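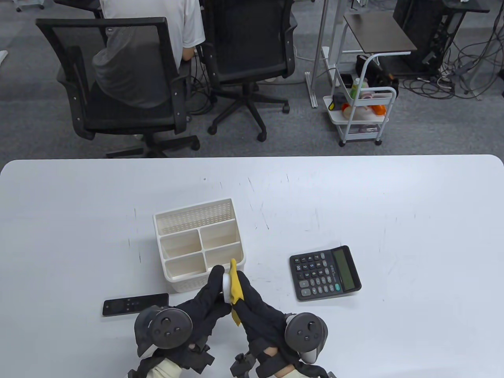
*Zwei VR-Controller am Schreibtisch, davor ein weißer Organizer.*

# Yilma sperrt Gruppen-Addons aus und verspricht Ersatz für August

Donnerstag, 25. April 2019

Das Studio Durnlow schränkt in seinem Online-Rollenspiel Yilma die Schnittstelle für Addons ein. Mit dem nächsten Patch dürfen Erweiterungen keine Gruppen mehr selbst anlegen oder Spieler automatisch einladen. Betroffen ist vor allem Ruvby, das bei vielen zur Grundausstattung gehört: Gebiet betreten, Knopf drücken, Gruppe steht. Künftig muss jeder Titel von Hand eingetippt und jede Anfrage einzeln bestätigt werden.

Durnlow begründet den Schritt mit Missbrauch durch Bots und mit der Serverlast. Zahlen dazu legt das Studio nicht vor. In der Ankündigung ist von »auffälligen Mustern« die Rede, was auf so ziemlich alles passt, was ein Addon tut. Wer Ruvby normal benutzt, erzeugt zwangsläufig Muster, denn genau dafür wurde es geschrieben.

Als Ersatz soll im August ein eigener Gruppenfinder kommen. Er heißt Nirnance, sucht laut Durnlow passende Mitspieler im selben Gebiet und soll ohne Zusatzsoftware auskommen. Das klingt verdächtig nach dem, was es gerade noch gratis gibt. Neu ist immerhin die Staffelung: Kostenlose Konten dürfen zwei Gruppensuchen gleichzeitig offen halten, Abonnenten drei. Warum eine Funktion, die angeblich die Server schont, für zahlende Kunden mehr Anfragen zulässt, steht nirgends.

Im offiziellen Forum hatte der Thread zur Änderung bis heute Mittag 2572 Antworten. Freundlich sind die wenigsten. Viele Spieler erinnern an die Gildenbank-Überarbeitung vom vergangenen Jahr, die ebenfalls »im Sommer« erscheinen sollte und bis heute in der Testphase steckt. Andere rechnen vor, dass zwischen dem Patch und dem neuen Werkzeug mehrere Monate liegen, in denen Weltbosse auf kleineren Servern kaum noch zu schaffen sein dürften. Es gibt auch Zustimmung, meist von Leuten, die sich über Gruppen ärgern, die sich nach dem letzten Treffer wortlos auflösen. Ob ein eingebauter Finder daran etwas ändert, darf man bezweifeln.

Die Entwickler von Ruvby wollen das Addon vorerst als reine Questliste weiterführen. Eine Umgehung der Sperre schließen sie aus und raten ausdrücklich von inoffiziellen Versionen ab, die schon jetzt in Umlauf sind.

Ausprobieren lässt sich Nirnance zunächst auf dem Testserver, mit 1000 Plätzen, die verlost werden. Einen Termin für die Verlosung nennt Durnlow nicht. Auch die Frage, ob die Addon-Schnittstelle nach dem Start wieder geöffnet wird, ließ das Studio im Forum bislang unbeantwortet.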